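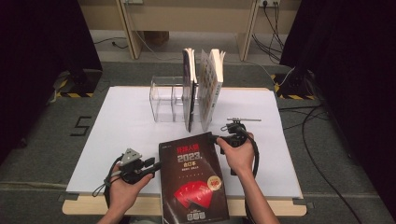
Alletti Pull-Out Pantry, 17-Basket Range

We have sold pull-out pantries for long enough to be wary of them. The brochure for this one says it will "transform the way you live in your kitchen". It holds jars. If you have a narrow gap beside the fridge and a lot of jars, read on.

The Alletti is a full-height unit on a steel frame, made to suit the Flircombe and Vultamura door ranges. It will take other doors, including most shaker styles, but the fixing brackets need redrilling and we charge for that. Maillard doors are too heavy for the standard runners. The maker says otherwise. We tried it on our showroom display and had the door sagging by November, so we won't fit that combination.

Colours

White, graphite and a beige the maker calls Oat. Oat looks grey under LED lighting. Ask for a sample and take it home before you order.

Soft close

Works well when the unit is loaded evenly. Put all your tins on one side and it gets sluggish. Benoît Lecomte in our workshop can adjust the damper, though he'd sooner you moved the tins.

Do you need one?

Maybe not. A plain cupboard with decent internal drawers holds nearly as much, costs less and has fewer parts to go wrong. The pull-out earns its price in a tight galley where you can't swing a wide door. In a big kitchen it's mostly there to impress the neighbours — fair enough, but know what you're paying for.

Installation

The floor must be level. In older houses it usually isn't; our own showroom dates from 1916 and we packed one corner with 52 mm of timber before anything would run straight. Jacqueline Marchal does the site measures and will tell you if your gap won't work. Please don't order from your own tape measurements, as cut frames can't be returned.

Order code 2703. Door, handle and plinth sold separately. Baskets are included, and the non-slip liners shown in the maker's brochure are extra.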